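**Drondcombe, 2023-10-04.** Gondwood, the robotics research group here in Drondcombe, is very happy to share the first results of Haveo, a new way of teaching a robot hand to deal with the sort of things people keep in their kitchens and closets: bottles, wrapped boxes, pouches, and all the other shiny, squishy, slippery items that robots have long had such a hard time with.

The idea behind Haveo is a friendly and fairly simple one. Most robot hands learn from examples, and most of those examples come from a camera that looks on from across the room. Haveo adds the view from the hand's own end of the arm, close in, and asks the learning software to give that view the most attention during the last stretch of a task, when the fingers are near the object and small mistakes start to matter. (The group tried it the other way around first, and cheerfully admits that it took most of a summer to let go of that plan.)

For this study the team gathered 3000 recorded tasks on everyday packaged goods. Of those, 948 dealt with items in foil or thin plastic, where glare can make the edge of an object seem to wander from one moment to the next.

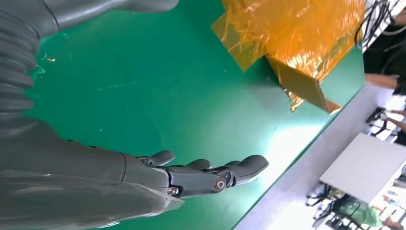 **Why is shiny packaging so hard for a robot hand?**

Reflections move whenever the hand or the object moves, so the software can mistake a bright patch for an edge and send the fingers to the wrong spot. Wrapping also shifts and crinkles when touched, which means the shape the robot planned for may have changed by the time it closes its grip.

"We spent a very long time being proud of how well our robots handled wooden blocks," said Priya Begay, who leads the Haveo study at Gondwood. "Then you bring in something from the grocery store and you feel humble by lunchtime! What pleases me most about this result is that the hand now slows down when it ought to, and we never wrote a rule telling it to do that."

Pouring was the part of the study that drew the most discussion, and it is easy to see why. A bottle gets lighter as it empties, its contents slosh, and the right amount of tilt keeps changing from start to finish. The Haveo software makes a fresh decision about the angle 8 times a second, using the close view together with readings from the joints of the hand. 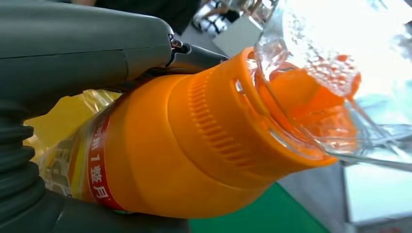
*A robot finger presses on a tilted bottle as clear liquid streams from its orange cap.*

The training method was worked out by Alaric Ostrowski, whose earlier work at Gondwood was on folding cloth, and who still thinks of a pour as something like a fold that won't hold still. "You can't take a pour back," Ostrowski said. "With a box, the robot can let go and have another try, and we're glad when it does. With a bottle you'd like it to notice trouble while there's still time to tip back a little, so we gave those moments extra weight in training."

There is plenty left to do. Haveo was trained on one type of hand, and the group doesn't yet know how much of what it learned will carry over to a hand with a different number of fingers. Very dark containers also remain a weak spot, and so do caps that turn as the bottle tips. Both will be taken up in the next round of work, which is planned to run for five months.

The full report, along with the training recipe and the list of tasks, will be shared with other research groups later in October. Gondwood will also host an open afternoon at the Gallagher building, with short talks by Begay and Ostrowski and lots of time for questions. Teachers and students are warmly invited, and no background in robotics is needed.

**About Gondwood**

Gondwood is a research group in Drondcombe that studies how robots can learn careful handwork from recorded examples. Its offices and workrooms are in the Gallagher building.

**Press contact:** Gondwood press desk, Gallagher building, Drondcombe. Interviews with the Haveo team can be arranged on request.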